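Home | Guides | Reading the News | Letters | About

How to read a safeguards report without losing your way

Last updated: September

If you follow the news about nuclear inspections, you will know the feeling. A headline says that a country has been caught out, another says that all is well, and both stories point to the same report. I spent years getting cross about this before my old neighbour Min-kyu Ra, a retired translator of treaty texts, sat me down at his kitchen table and showed me how he went through one. What follows is more or less his method, with a few habits of my own mixed in.

Start with the paragraph that says what the inspectors were allowed to see. It is usually near the front and usually dull, and I do urge you to read it twice. A report on declared sites tells you about declared sites, and leaves you to wonder about the rest.

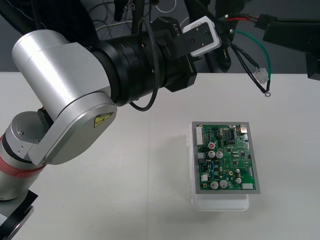 Robot arm at a white table, with a yellow warning label on its housing.

Next, get a pencil and mark the verbs. "Verified" is a strong word in these papers. "Was informed" is a much weaker one, as it only means that somebody told the inspectors something. "Could not confirm" sits somewhere between the two, and newspapers are terribly fond of turning it into an accusation. When I tried this on the long report about the Nirnska plant, all 537 paragraphs of it (I had a cold that week and nothing better to do!), the whole thing read quite differently by the end.

Then look at the amounts. Check the unit first, and then check whether the figure is for the material as a whole or only for the part of it that matters for enrichment. The Nirnska report gave 2,104 kilograms in one table and 18 in another, and two papers ran the first number as though it were the second.
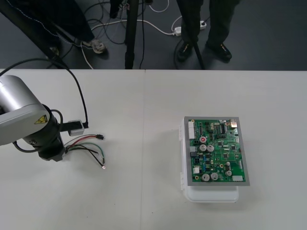
Once you have the amounts straight, go and find the previous report and lay the two side by side. You are looking for sentences that have changed, even by a word or two, and for sentences that have quietly gone missing. Emmanuel Mollel, who edits the Bestanberg newsletter, keeps the last 20 reports in a box file for this very purpose, and he is always happy to tell you which paragraph used to say what.

Leave the press statements until last. Read the one from the government concerned as well as the ones from its critics, and put a tick beside any claim you can find in the report itself. You may end up with fewer ticks than you expected, so have a cup of tea handy and take your time over it.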